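Regrasp ordering for bar stock in a tall-sided bin

2018-12-19

The September post ended with the planner picking bars in order of grasp score, highest first, and with me complaining about what that did to the second half of each run. I have since replaced the ordering step and left everything else alone. The results are below, along with the parts I do not yet trust.

To recap the task for anyone who skipped the earlier post. The bin holds a mixed set of long and short bars, dropped in without any attempt at arrangement. The arm has to empty it one bar at a time. A run counts as clean if every bar comes out without a failed grasp, where a failed grasp is any closing of the fingers that does not end with exactly one bar lifted clear of the bin rim. Lifting two bars together is a failure. So is touching the wall hard enough to trip the force limit, even when the bar comes up afterwards.

The old method, which I have been calling Derna in the code, scores each candidate grasp on its own: surface fit, finger clearance, distance from the wall. It takes the best one, executes, takes a new image and starts again. It has no idea what the pick does to the bars left behind. For parts scattered well apart this does not matter. For bars it matters a good deal, as bars roll and pivot, and a long bar pulled out from between two others tends to leave its neighbours closer to the wall than they were.

The new one, Kelmendi, keeps the same grasp score and adds a second term. For each candidate it estimates which neighbours are in contact with the bar to be lifted, and then how much finger clearance those neighbours would lose if they moved by a fixed small displacement towards the nearest obstacle. The obstacle can be another bar or a bin wall. The penalty is the worst loss over all the neighbours, not the sum. I tried the sum first and it made the planner avoid any bar in a large group until the very end, when the group was all that was left and had to be dealt with anyway.

Contact is decided purely from the segmented outlines, with a tolerance of 2 millimetres. I had hoped to use the depth data as well, but the shiny bars return so little usable depth that the outlines were the more dependable source. There is no physics simulation anywhere. The displacement model is crude and wrong in detail, and the only question was whether it would be wrong in a way that spoiled the ordering.

Before going near the arm I ran both orderings on 649 recorded layouts left over from the Citville work. For each layout I had the full set of bar poses, so I could compare the first choice made by each planner. They agreed on most layouts with a single isolated bar, as expected, and disagreed on most of the tightly grouped ones. Offline comparison says nothing on whether either choice was good, only that the second term was large enough to change the decision.

Then the real trials. I did 20 starting layouts, each one set up twice by hand from a printed overlay, once for each planner. Placement by overlay is repeatable enough for the long bars and less so for the short ones, which are easy to nudge while putting the next one down. I alternated which planner went first.

Kelmendi produced more clean runs than Derna, and the difference was almost entirely in the second half of the run, where the complaints were. In the first few picks there was nothing to choose between them. The failures that disappeared were mostly wall failures: a bar left flat against the foot of the wall with no room for the outer finger. Double lifts did not improve. I would not expect them to, as nothing in the new term looks at whether two bars will come up together.

Planning time went up. The neighbour check is written in plain Python with a nested loop, and on the densest layouts it evaluates close to the full cap of 3,000 candidates. The arm spends longer moving to the drop-off than the planner spends thinking, so I have not bothered to optimise it.

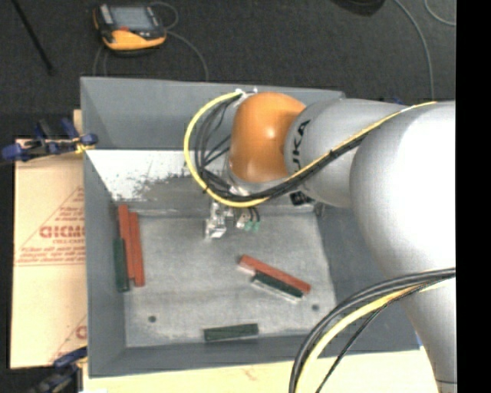
Bars lying side by side are still the hard case, and the two planners treat them very differently. The outer finger needs a gap, and in a tight group only the bars at the edge of it have one. Derna likes long bars, as they offer more candidate positions along their length and at least one usually scores well. With the layout in the photo, it would be drawn to the long red bars on the left of the bin. The short green one beside them rests against the foot of the wall, and that is the one I would worry about: move it any further under the slope and the clearance is gone. Kelmendi puts a heavy penalty on lifting the red bar next to it and goes first for something with free space, typically a piece like the single green bar near the front. The diagonal group right of centre is a different problem. The thin silvery strip there gives poor outlines, so the contact estimate is unreliable, and the order inside such a group comes down to segmentation noise.

The bin floor does not help either. It is scuffed enough that the segmentation sometimes picks up a scrape as a faint extra edge, and a false edge close to a bar counts as a neighbour. I have put in a minimum area for any outline to be treated as an object. That removes most of the false ones and, now and then, a real one.

Two things remain on the list. One is a push action for bars against the wall, so that the planner has something to do other than leave the awkward bar until last. The Sasness bins have steeper sides and I suspect pushing will be needed there whatever the ordering. The other is to fit the displacement from data. It is a constant at the moment - the same for long bars and short ones, which cannot be right - and the trial logs contain before and after poses for every pick, so the material is there.

The configuration files for both planners are in the usual place, with the random seeds. The overlays are in the same folder and need to be printed at full scale with page fitting turned off.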